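Brestness Hand Demonstration Project
Progress report to the Trandwood Fund, period ending August

Dear friends at Trandwood,

It has been a good stretch of work since our last letter, and we are glad to have something to tell you beyond purchase orders and table heights. Most of the period went into showing tasks by hand, with a person holding the gripper and doing the job the way we would like the robot to learn it. We have settled on makeup brushes and cream-colored rings as our main objects for now.
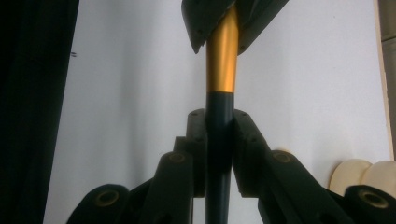
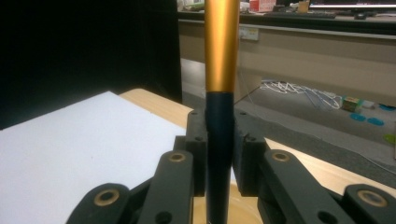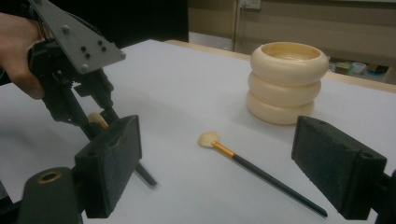

Views from the hand-held grippers during the brush and ring work, Brestness.

You will remember that the plan called for 200 good demonstrations of the brush task by the end of the period. We reached that number on a Monday, late in the afternoon, and then kept going for a little while out of sheer momentum. We also recorded 69 demonstrations of the ring task, which is fewer than we had hoped for, and I will come to the reasons in a moment.

The brushes have taught us a good deal. A long, thin handle wants to turn in the fingers if you take hold of it too far from its balance point, and a person corrects for this without thinking. Those small corrections are exactly what we want in the recordings, so we have stopped asking people to do the task "cleanly" and now simply ask them to do it at a comfortable pace. Early on we had a habit of throwing out any run with a fumble in it. We have gone back and restored 15 of those, where the person recovered and finished the job, and they are now labeled as recoveries so that the training side can weigh them separately.

The two-gripper runs are coming along more slowly. When two grippers have to share a small table, the wrists end up in each other's way, and one hand tends to hide what the other is doing. We tried several starting positions and have chosen one that most people find natural after a few minutes of practice. It is written up in the operator notes, together with a short warm-up that every new person does before any of their runs count toward the total.

The rings held us up for a plainer reason. Our first instructions left it to each person to decide how to pick them up, and we got nearly as many methods as people. I still think there is value in that variety, but the first models trained on it were confused, and we decided to fix one grasp and start the count over. The older runs have been kept in a folder of their own.

On the software side, Dindach (our recording program) now saves each run as soon as the operator releases the trigger, and the review screen in Isah lets us play all the views from a run side by side. This has cut the Friday backlog down to something a person can get through before lunch. There is still a timing drift between views on longer runs — small, but enough to matter when two hands meet — and fixing it is first on our list.

Spending is in line with the budget. We moved a modest amount from travel to spare parts, mostly finger pads, as we agreed on the phone. Operator hours were a bit over in the first half of the period and a bit under in the second. The full table is attached separately.

For the coming period we plan to:
Bring the ring task up to the same count as the brushes
Correct the timing drift and recheck the two-gripper runs already recorded
Train 9 new operators, most of whom have never held a gripper before
Begin the first trials on the robot arm using the brush recordings only

We would very much like you to come and try a few demonstrations yourselves. Afternoons are best, and it would help to know a week ahead so we can keep a station free for you.

With warm thanks,
The Brestness project team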